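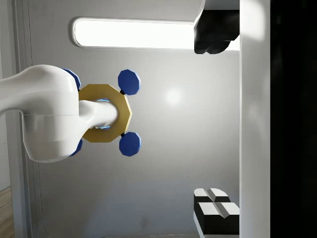
The shooting of Cekow wrapped in February, and the release date is now out. The movie opens on March 11, 2022, in 100 theaters to start with, and more screens should be added in the second week if the first one goes well.

I have been following this one from the time the title was announced. The director's first movie, Nustel, did not do much business when it came out, but it found its audience later on streaming and I have watched it 2 times. It was a small story about a bus driver and his brother, and it had almost no songs. Cekow is a bigger movie. It has five songs, a long fight in a fish market, and a second half that is said to take place in one night.

The music is the part I am most sure about. Three of the songs are already out. The slow one, which plays over the train journey, is the best of them, and I have had it on all week. The dance number is fine but sounds like something from the same composer's last album. The other two songs are being held back for the release.

The production house, Esteves, had some trouble with this movie. The first schedule was stopped after 19 days when the lead actor hurt his knee, and the whole team went home. When they came back the rains had started and the village set had to be put up again in another place. The budget went up, and for a while people were saying it would go straight to streaming. I'm glad that did not happen – the trailer looks like it was made for a big screen.

The trailer is a little too long. It gives away who the brother-in-law is working for, and I would have liked to find that out in the theater. The background score is good and the dialogue is easy to follow, which was my one complaint with Nustel.

I'm going to the first evening show at the Fandia. They have fixed the sound on the left side and put in new seats downstairs, and the balcony is open again. Tickets went on sale yesterday morning and the middle rows were gone by lunch, so I'm sitting near the front. I will put up my review the same night if I'm not too tired, or else the next morning.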